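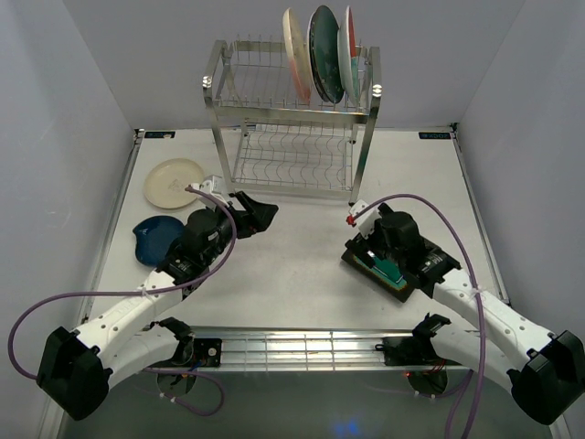

Should you dry dishes by hand or leave them in the rack? Leave them in the rack, then put them away before the next meal. The second half is where people fall down, me included.

I've been in this apartment on Whitelaw nine years and had the drying-rack argument with everyone who has ever lived in it. Their side: a rack is clutter. A towel and two minutes, done. My side: the towel is the dirtiest thing in the kitchen. It wiped the counter. It wiped somebody's hands. Now it's wiping your plate.

Air is free. Air doesn't need washing.

And plates want to stand up. Two-tier chrome rack, three plates upright in the top slots, a green one between two white ones – that's a good sight at 7 in the morning. Lower tier empty, fine, leave it empty. Room for tonight. A plate lying flat on the counter next to a rack is just a plate waiting for someone to make up their mind. Same with bowls, and bowls are worse, they never fit anywhere and everyone knows it.

What I won't defend is the rack as a cupboard. We did this all through August. Clean stuff sat there, we ate off it, washed it, put it back in the same slot. Cupboard full of plates we hadn't touched since moving in. At that point why own shelves. My sister's place in Nolldale is the oposite, everything dried and hidden within 20 minutes of dinner, and I find it kind of cold, but I admit I can always find a fork there.

People will say get a dishwasher. I've had one. You still end up hand washing the good plates, the glazed ones, the thing from the pottery sale that you're scared to put in. And those go where? On a towel, on the counter, sliding around. So you need the rack anyway.

Buy one with wire slots that hold a plate properly. Mismatched plates are fine too, I don't get the fuss about sets. Rinse the rack itself once in a while becuase the bottom wires get slimy and that one is on you.

Ok, mine's full. Going to go empty it.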